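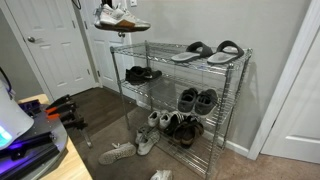 5.3 What went wrong on the shoe rack

Figure 4. The shoe-tidying task at the Gernstead site, with a trainer held above the left half of the top shelf. Other shoes are still on the carpet in front of and beneath the rack.

I'd like to spend a whole section on one fault, as it cost us more time than everything in Section 4 put together and I suspect other groups have it in their logs without knowing. We called it the late drop. The arm carries a shoe to the rack, lowers it, opens the gripper, gets a clean "released" signal and moves off. Then, on the way back for the next shoe, something falls on the floor. Sometimes it's the shoe we just placed. Sometimes (and this was the part that confused us for weeks) it's a different shoe altogether, one that had been sitting quite happily on the shelf below.

We ran 2,860 placements over the whole study and logged 43 late drops. That's a small share, I know, and at first I was inclined to file them under bad luck. What changed my mind was the safety side. Our stop rule said that the arm halts if it loses a shoe while carrying it. A late drop happens after release, so as far as the controller was concerned all was well, and it carried on swinging through a space where a person might by then be bending down to pick up the fallen shoe. I did exactly that myself one afternoon in October. I wasn't hurt, but the elbow of the arm passed a good deal closer to my head than I would like to see written down in a risk assessment, and we stopped work for the rest of the day.

My first guess was the gripper pads. They're a soft rubber, they pick up carpet fluff, and a dirty pad can cling to a knitted upper for a moment after opening. We cleaned them between runs and the drops carried on. My second guess was the Nuvell force sensor in the wrist, which had been drifting a little as the room warmed up. We re-zeroed it before each run, which was worth doing anyway, and the drops carried on.

The real cause was the rack, or more fairly what we had assumed about it. Our planner treats a shelf as a flat, solid sheet. The shelves in Figure 4 are wire grid, and a heel edge or a tread block can settle down between two wires. When the gripper opened and drew back, one finger would catch the collar of the shoe very slightly. On a solid shelf the shoe would slide a little and come free. On the grid it stuck, the finger pulled, and the whole rack rocked on its posts. The carpet under it is soft enough to let that happen. Most of the time the rack settled again. Now and then it rocked far enough to tip a shoe that was already near the edge, and off it went.

We only saw this when we played back the wrist force traces next to the video. Each late drop where the trace was usable had the same small sideways tug just after release. It had been in the data all along – we had been cutting the recording at the moment the gripper opened, and the tug came after that. I'm a bit embarrassed by this, as the cut was my idea and was meant to save disk space.

We made three changes. The gripper now opens wider and goes straight up before it moves sideways at all. The force check stays on until the hand is well clear, and any sideways pull in that time halts the arm in the same way as a lost shoe. The stop rule also covers the floor: if the overhead camera sees a new object on the carpet that the arm didn't put there, everything halts until someone presses the reset.

With all three in place we ran another block of placements at the Kestell site, on the same model of rack, and had 7 halts and no late drops. Two of the halts were false alarms from the floor check, both set off by a moving shadow. I can live with that. The straight-up exit makes each placement a little slower, and the Jansen baseline from Section 3 has not been re-run with it, so please don't compare the timing columns in Table 2 across the two sites.

One thing is still open. Boots behave differently from everything else, as they are tall and the gripper holds them further from the sole. Of the original drops, 14 involved a boot, and I don't think the wire grid explains all of those.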